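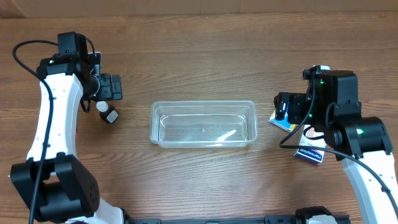
SECTION 4: USING THE CLEAR TRAY

The Flotalden tray is a shallow, open-top container for small bottles and packaged items. It is intended for use on a flat, level tabletop.

4.1 Preparing the surface

1. Clear a space on the table large enough for the tray and the items to be packed.
2. Wipe the tabletop along the grain with a dry cloth. Remove any grit.
3. Set the tray down with its long side facing you. Keep it 6 inches from the table edge.
4. Check the rim and the rounded corners for cracks. Do not use a cracked tray.

Note: On polished wood, reflections can show through the clear base and look like scratches. Turn the tray 90 degrees and check again before rejecting it.

4.2 Filling the tray

1. Stand each bottle upright on the table, label forward, and confirm that the cap is closed.
2. Place small items in the tray one at a time. Lower them; do not drop them.
3. Leave a finger's width between the items and the wall.

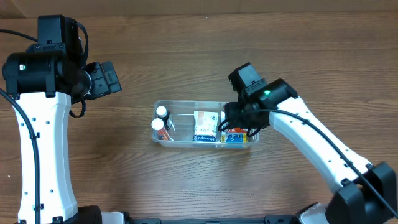 Photo: Teresa Vieira / Bettencourt

4. Add bottles last. Bottles stay upright, with caps facing up.
5. Read the labels through the wall. Turn any item whose label faces inward.

Caution: Do not load the tray above the rim. Trays filled above the rim must not be stacked.

Caution: Do not slide a full tray across bare wood. Lift it with both hands under the long sides.

4.3 Labeling

1. Attach one printed label to the outside of the wall, near a corner and below the lip.
2. Press from the center of the label outward.
3. Allow six minutes before handling the labeled corner.

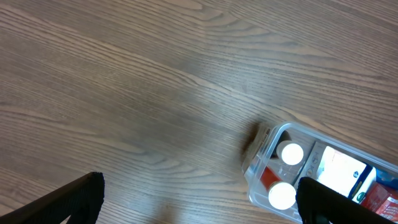
4.4 Emptying and cleaning

1. Remove bottles first, holding them below the cap.
2. Remove the remaining items and set them on the table in the order taken out.
3. Wash the tray by hand with mild soap and lukewarm water. Do not use abrasive pads.
4. Dry fully before storage. For replacement labels, see Section 6.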